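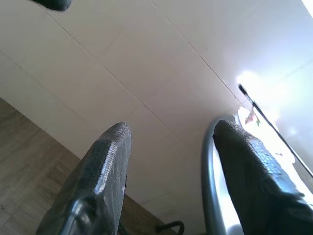
Off-white panels with the seams showing

Clikomholm Home Repair Boards > Surfaces and Finishes > Seams between white panels - fill, paint or leave?

gullia_gray
Joined July
Posts: 12

I took over a unit in Jekbridge and it came with a large off-white surface made up of big rectangles. The finish is matte and smooth. The joints between the rectangles are thin and gray, and I would like them to go away or at least be less noticeable.

I don't know if these are panels or tiles. The previous tenant left no paperwork except a receipt with the word Sekiguchi on it, and I can't tell if that is the maker or the person who sold it.

Questions:
Can I fill the seams so they don't show?
If I fill them, do I have to paint the whole thing?
Is there a cleaner that would lighten the gray first?

I have the unit on a long lease and I'm allowed to change finishes. I am not allowed to take anything out without asking.

flatcoat
Posts: 368

I would leave it alone. The seams in your photo are faint. Once you put filler in a thin joint you have a wide smear of filler on each side of it, and you will be sanding a matte finish to get that off. A sanded patch on matte shows more than a thin gray line does.

If it really bothers you, clean the joints with dish soap and a soft toothbrush and look again when everything has dried.

tacklifter

Disagree with leaving it. Open seams hold dirt. You can get a very clean fill if you tape both sides of the joint, press the filler in with a plastic card and pull the tape while it is still soft. I did a whole laundry room that way and I never touched it with sandpaper.

You do have to find out what it is first, though. Grout and caulk are two different jobs. If the gray is grout, don't put anything on top of it.

flatcoat

Taping works when the joint is straight and has some width to it. These look thin to me. The tape will have to be right on the edge the whole way, and where two seams meet you will get a blob.

tacklifter

Then you do one direction, let it cure, and do the other.

mudroom_ed

How does it sound when you knock on it? Tile set on a solid base sounds dull and hard. A panel over framing sounds hollow between the supports. Also try pushing the tip of a wooden toothpick into a seam. If it stops right away and feels gritty you have grout. If it gives a little you have caulk. If it goes in and keeps going, it's a butt joint with nothing in it.

Do that in a corner.

gullia_gray

Knocked on it. It sounds the same everywhere, on the dull side, but I have nothing to compare it with. The toothpick stopped almost at once in two places. In a third place it went in a little and the tip broke off, and now there is a piece of toothpick in there.

mudroom_ed

Tweezers. Or leave it if it sits below the face.

So you may have filler in some joints and not in others. That could be somebody's earlier repair. I would want to know that before I bought anything.

seamsfine

One thing about color. In your picture the white looks grayish on the left and goes brighter and a bit blue toward the upper right. If you plan to paint or use a colored filler, don't pick the shade by looking at a phone. Hold the sample card against the surface itself, in a few spots, in the morning and again at night. Off-white is hard to match. I have three cans of it in the garage and none of them is right.

gullia_gray

Good point, I was going to order from the picture. I will get cards.

flatcoat

And if the filler is off by a shade in either direction you will have a white line where you used to have a gray one. To my eye that is worse.

tacklifter

You can use gray filler. The goal is a closed joint. It doesn't have to match the face.

flatcoat

The first post says they want the seams to go away.

tacklifter

The first post also says "at least be less noticeable." An even gray line is less noticeable than one that is filled in one place and open in another.

hingeandpin

Before any of this, write to your landlord. Filler counts as a change of finish in some leases and a repair in others. I had to pay to have a bead of caulk taken out once.

For paint - if you do go that way, scuff lightly with 600 grit, wipe, use a bonding primer and then a matte topcoat with a foam roller. The seams will still telegraph through unless they are filled flush. Paint alone won't hide them. It will make the whole surface one color and that may be enough for you.

mudroom_ed

I would go finer than 600 if it has a factory finish, or skip the scuffing and rely on the primer. Once that sheen is gone you can't get it back.

hingeandpin

Fair. Test it somewhere low.

gullia_gray

Update, 10 January 2020. I did the soap and toothbrush on one long seam and let it dry overnight. It came up lighter, but it is still gray. The seam next to it, which I did not clean, looks close to the same from across the room, so I think the gray is mostly the joint itself and only partly dirt.

The landlord says filler is fine and paint is fine as long as it is white. He doesn't know what the material is either.

My plan is to clean all of the seams, fill only the ones that are open, in a gray that matches the others, and hold off on paint.

flatcoat

That's close to what I would do. I would still skip the filling.

tacklifter

Sounds right to me. Pull the tape early.

seamsfine

Did you get the piece of toothpick out?

gullia_gray

No. It's below the face so I'm going to fill over it.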